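Plondow finger pads, first try
July 14, 2025

I finally got time with the two hand-held grippers after swapping in the Plondow pads. The test is dull on purpose: a dark round object with a rough face, a beige tray, and a white board on the table. The old Rivton pads let round things turn in the grip, so I wanted to try that first. 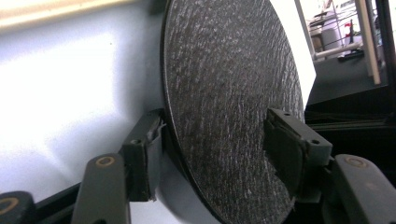 With the soft backing, the contact plates can give a little when I squeeze. I set the closing force at 400 on the controller. At 1000 it felt far too stiff in my hand.

I used my right hand for all 12 tries and kept the left gripper low and out of the way.
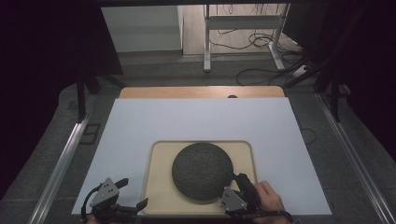
What the wrist camera gets

The view from the gripper is tight, but both fingers stay in it and so does enough of the tray to aim by. 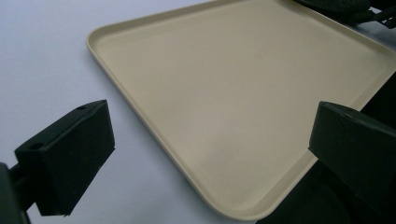 Fingers open over the tray.

Lifting over the rim is the awkward part. I have to tilt my wrist more than I like.

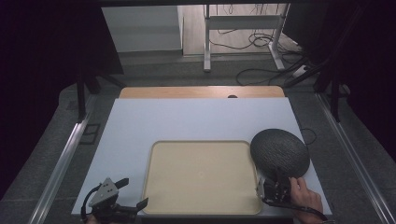

Eilidh Mackay
Test engineer

I'm keeping the Plondow pads on for now. In October I plan to try the Zunton set the same way.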